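Household Notes
Kitchen | Storage | Workshop | Buying & Returning

Ordering for the house without filling the garage with mistakes

By Elvia Alvarado

Stores would like us to believe that it makes no difference anymore whether we buy a dish rack from the couch, from a phone in the parking lot or from a person at a register. One big happy store, all doors open. I've run a house this way for years and I have my doubts. The doors open inward very nicely. Getting back out with a refund is another matter.

What follows is what I do at home before, during and after an order. Some of it is fussy. Skip what doesn't suit you. 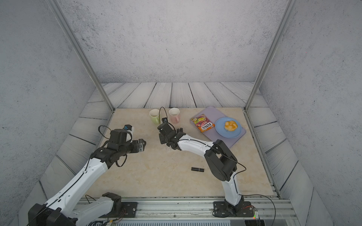 Drustosthorpe, Wed 1 April

Measure first, and measure the right thing

Product pages give you the outside of the box or the outside of the item, and sometimes they don't say which. Before I order anything that has to fit in a cabinet, I cut its footprint out of newspaper and lay it on the shelf. Then I close the door. You'd be surprised how often a shelf is deep enough and the hinge isn't having it.

Write your own measurements on a card and keep the card in your wallet: inside width of the kitchen drawers, height between pantry shelves, the gap beside the refrigerator. It works for the website and it works in the aisle. The "see it in your room" tools on shopping apps are fun to play with, but I would not buy so much as a bread bin on the strength of one. Mine put a laundry hamper halfway up a wall.

Check the units too. I once ordered shelf liner by the foot from a page that sold it by the yard. We still have liner.

"In stock at your store"

Treat this as a rumor. The number on the page may be from last night, and it may include the one with the cracked lid that somebody returned and the one in another shopper's cart. If the trip is longer than a few minutes, call and ask them to put a hand on it. Those exact words, "could you put a hand on it," get a better result than "do you have it," which only gets you someone reading the same screen you're reading.

Ask for a name while you're on the phone.

If you've paid for pickup, wait for the message that says ready. The first message says thank you, the second says we're working on it, and people drive over on the second one all the time. Gumaro Bermúdez did it twice in one Saturday for a faucet cartridge.
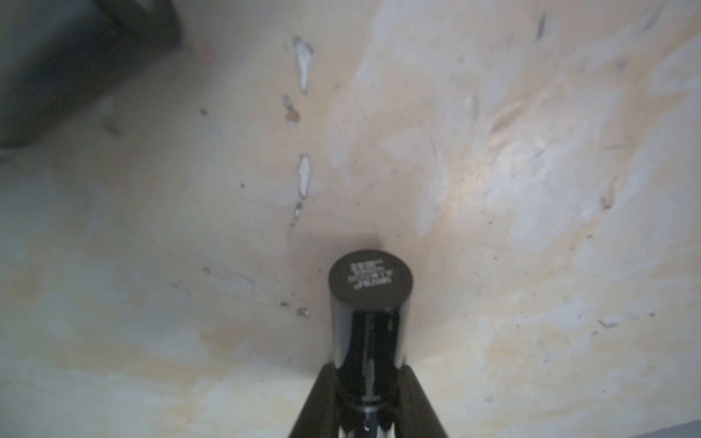
Prices are the next thing I don't take on faith. The shelf tag and the website can disagree at the same store on the same afternoon, and the app can disagree with both. Take a screenshot before you leave home, with the item number showing. Some places will match their own website and some won't, and you need to ask before they scan it. At the Camacho near me they'll do it at the service desk but never at the self-checkout, and there's no sign telling you so.

Crossed-out prices mean very little to me. A step stool marked down to $19 from some grand figure is a $19 step stool. If I wouldn't have walked across the store for it at that price with no red ink on the tag, I leave it.

Reading reviews with one eye shut

Sort by newest. The average score on a page with more than 900 reviews may belong mostly to an older version of the thing, made when the handle was riveted on. I read the middling ones, from people who liked it enough to keep it and were annoyed enough to write. Search the reviews for the word "after," as in after six months, after the dishwasher, after the first winter.

Be careful with reviews that came from somewhere else. Stores share them between colors and sizes, and sometimes between items that aren't much alike. I was reading about a Simen garment rack last November and a third of the comments were plainly about a shoe shelf.

Questions and answers lower down the page are often more use than the stars. If the seller answers "please refer to the description," well, now you know what the service will be like.

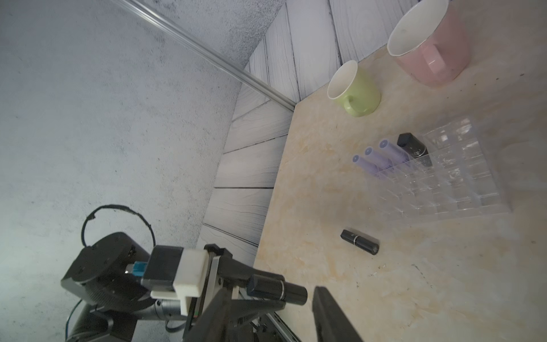 Keep the box longer than you want to. I know, I know - the boxes. But a return without the carton is an argument, and I'd rather lose a corner of the hall closet for a while than have the argument. Slit the tape along the seam with a dull knife and the flaps will close again. Put the packing foam in a paper bag with the item's name on it and set the bag inside the carton. Small parts bags stay stapled until I've decided I'm keeping the thing.

On the side of the carton I write three things in marker:

the last day to return it
where it can go back (store, mail, either)
which card paid

That second line is where this seamless business comes apart. Plenty of stores will sell you an item on their website that actually comes from another seller altogether, and the store counter won't take it. The clue is a small line near the price, "sold by" or "shipped by." Read it before you pay. I bought a Prallent drawer insert that way and had to mail it back at my own expense, while a Prallent drawer insert hung on a hook ten feet from the counter where they turned me down.

Receipts

Paper fades, so photograph it the day you get it. Email receipts should go in a folder of their own. I don't trust the store account to remember for me. Accounts get merged and purchases made at the register have a way of not showing up at all, even after you've typed in your phone number like a good girl.

Make one email address for shopping and use it everywhere. Decline the text messages. If you joined a rewards program for a single coupon, set a reminder to look at it again when the coupon's been used, and if it hasn't saved you anything else, drop it. I had 2000 points with one place, which came to less than a box of trash bags.

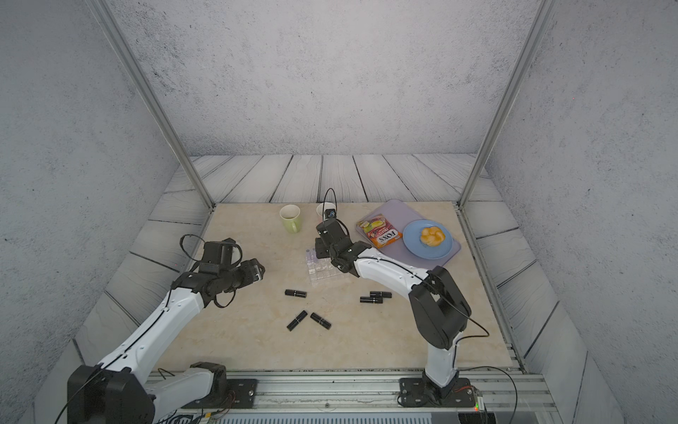

I also keep a waiting list on the side of the refrigerator. Anything that isn't food, medicine or a repair goes on it for a week before it's ordered. About half of it gets crossed off by whoever wrote it down. Leaving things in the online cart doesn't do the same job, in my view. The cart nags you, and then it sends a discount, and then you're grateful, and there's your ice cream maker.

What I still buy in person, every time: knives, pillows, anything with a lid that has to seal, paint, broom handles, and any pan I'll be lifting full. What I'm happy to order: filters, light bulbs by the case, vacuum bags, batteries, and replacement parts if I have the old part in my hand with the number on it.

From the mailbag

Macario Ventura asks whether free shipping is worth topping up an order for. Only with something already on your list. Keep a running note of dull things you'll need anyway, like sponges and furnace filters, and top up from that.

Estrella Villaseñor writes that her store now wants a phone app to open the pickup locker, and her phone is too old for it. Go to the desk with your order number and a photo ID and ask them to open it. They may sigh. Let them.

Next month: jar lids, and whether any of those rubber grippers are worth drawer space.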